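Open day at the Zundetti packing hall

In September I went to the open day of Zundetti, a small company that packs and sends mixed parcels for shops. My cousin works near there and she told me the visit is free, only you must write your name before. We were a group of 33 people and our guide was Esperanza Oyelaran, who speaks fast but answers every question.

First we saw the shelves with the flat cardboard. There is a wall with 500 boxes of the low kind, which they call Irkel, and the tall ones are kept in the next room. I did not know that a box has so many sizes. On a busy day the hall sends 2000 parcels, and in the early morning it is already quite loud.

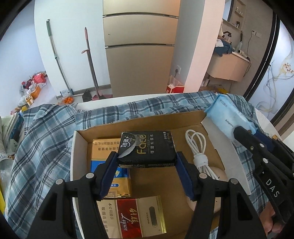
What interested me most was the mixed parcel, where small things of daily life go together in one box. Tissues, cigarettes and a cable are all of different weight and shape, and a soft pack can get creases very easily. Esperanza told us that cables should be folded in long loops and tied in the middle, and I have started to do the same in my drawer at home.

After this we could try to close a box with tape. My tape went crooked two times. A man from the Gudeo shop, standing next to me, made his perfect and looked very proud.

The visit finished at four with tea and dry cake. There is a bus from the gate, but it comes only once in the hour, so please look at the timetable before you go. I missed it and walked to the station with my cousin.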